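Clatadham Sign and Print
Pre-release inspection checklist: logo artwork, with comments

Client: Karno
Job: refreshed logo, stationery and van lettering
Stage: second proof, before files go to Hurside for vinyl cutting
Marks used: OK, FIX, HOLD, N/A

1. Master file

1.1 Vector original supplied, no traced bitmaps. OK
1.2 All type converted to outlines. FIX
The tagline is still live text. It opened with a substitute font on the front counter machine and the spacing moved.
1.3 Stray points and empty layers removed. FIX
Two empty layers left over from the first concept. Delete both.
1.4 Overlapping shapes merged. OK
1.5 Artboard matches the agreed clear space. OK 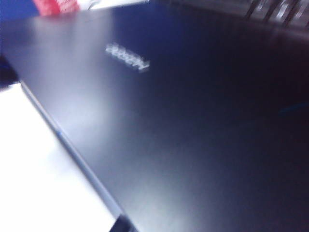 1.6 File named to the house pattern (client, version, colour mode). FIX
Currently called "final new 2". Rename before it goes on the shared drive.

2. Colour

2.1 Spot, CMYK and RGB versions all present. OK
2.2 Spot reference agrees with the signed colour card. OK
2.3 One-colour black version supplied. OK
2.4 Reversed version drawn separately, strokes adjusted. HOLD
The white-on-navy version is the positive artwork with the fill swapped. The counters in the "a" and "o" look heavier than they should. Designer to thicken the strokes slightly and resend.
2.5 Greyscale checked on the office laser. OK
Mid grey is a bit flat but the client has seen it and is happy.

3. Size and legibility

3.1 Readable at minimum size of 7 mm wide. FIX
Symbol holds up. Tagline fills in. Use the version without the tagline on anything under 50 mm.

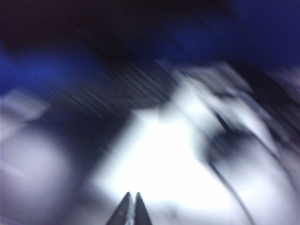 3.2 Readable at full van size. OK
Printed in tiles and taped to the workshop wall. Curves are clean.
3.3 Raster exports at 600 dpi for the stationery. OK
3.4 Web icon legible in a browser tab. OK
Symbol only, as agreed.
3.5 Checked on light, dark and shiny backgrounds. OK
Matte stock gives no trouble. On gloss, keep the mark away from the part of the panel that takes the most light. 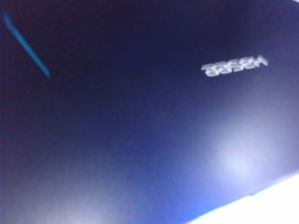 White lettering on a glossy dark blue panel.

4. Orientation and placement

4.1 Correct way up on every template. FIX
The folder template has the back panel rotated for folding, and the logo was placed without turning it. It will come out upside down once folded. Fold a paper dummy before approving.
4.2 Mirrored artwork clearly labelled for inside-glass vinyl. HOLD
Mirrored file is correct but has the same name as the standard one. Hurside will cut whatever they open first.
4.3 Lids, flaps and covers: confirm which way they face when open. N/A for this job
Leave the line in. It was missed on the Masri presentation boxes and we had to redo 156 labels at our own cost.
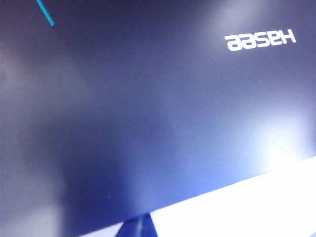 Hasee logo on a dark blue lid, upside down from this side.

4.4 Clear space kept on all sides. OK
4.5 Centred by eye as well as by measurement. OK
Symbol was nudged left on the letterhead. Keep the nudge.

5. Paperwork

5.1 Font licence covers signage. OK
5.2 Similar marks search done and noted on the job sheet. OK
5.3 Client signature on the second proof. HOLD
Waiting on items 2.4 and 4.1.
5.4 Revision count up to date. OK
Two rounds used out of three. A further round after the next one is charged at the hourly rate.

Result: not released. Recheck sections 1, 2 and 4 when the new files arrive in March. Sections 3 and 5 need only the open items looked at again. Keep this sheet in the job bag with the first proof.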